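Home About Archive Coffee Grumbles Subscribe

Search this blog Go

Does the water really matter that much?

I have been making coffee at home long enough to have been sold a lot of things. A scale, then a better scale. A kettle with a neck like a goose. Beans with a paragraph of poetry on the bag. So when the Filness people started turning up in my inbox telling me my tap water was ruining my mornings, I was not in a generous mood.

The pitch goes like this. Coffee is mostly water, so bad water makes bad coffee. Fine, I can go along with that. If your tap smells like a swimming pool, your cup will too. But then comes the jump, where you need a packet of minerals to stir into distilled water, and the packet costs more than the beans did when I started this hobby. The Filness page says its blend can bring out "up to 100 flavor notes." Who counted? I have trouble finding two, and one of those is usually "coffee."

I asked them how they tested it. What I got back was a link to the same page and a discount code.

Prolter takes a different road. They sell a filter jug with a dial on it, and the dial goes from 1 to 5 depending on what you're brewing. I borrowed one for most of October. I tried it on 1, I tried it on 5, and I tried it on 3 when I forgot which way I had turned it. There was a difference between the jug and the plain tap, I'll give them that. The tap water here is hard and leaves a crust on the kettle, and the jug water left less. Between one dial setting and another I could taste nothing at all, and I was trying to.

Then on a Tuesday I did what I should have done at the start and had somebody else pour. Same beans (the Magalhães medium roast, which I buy because it's cheap and the store is on my way home), same grind, same kettle. One cup with tap, one with the jug, one with the Filness packet. I sat in the other room like a kid waiting for the dentist.

I picked the jug as the best. Then we did it again and I picked the tap. Then we did it a third time and I picked the jug and said it was the packet.

You can say my tongue is no good, and maybe it isn't. A couple of readers told me last time that I should be using a proper tasting bowl.

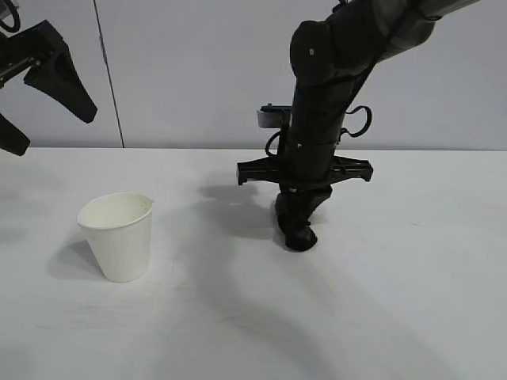 Last changed: October, 9:40 p.m.

Paper cups come up in those emails too, by the way. One reader swears he can taste the paper. Could be. I'd want to see him pick it out with his eyes shut before I went and bought a set of the Zalico double-walled glasses he recommends, which look lovely and which I would break by the weekend.

What bothers me is how the proof always works. You pay for the thing, you taste the coffee knowing you paid for it, and the coffee is wonderful. The Filness page has 2,000 reviews and I read a good many of them. I didn't find one from a person who had tried it blind. Plenty said "night and day."

I'm keeping the jug a little longer for the sake of the kettle. The packets are in the drawer with the old scale. If anyone has done the blind version with softer water than mine, write and tell me how you set it up, and please tell me how many times you got it wrong.

Contact | Copyright, all grumbles my own | Back to top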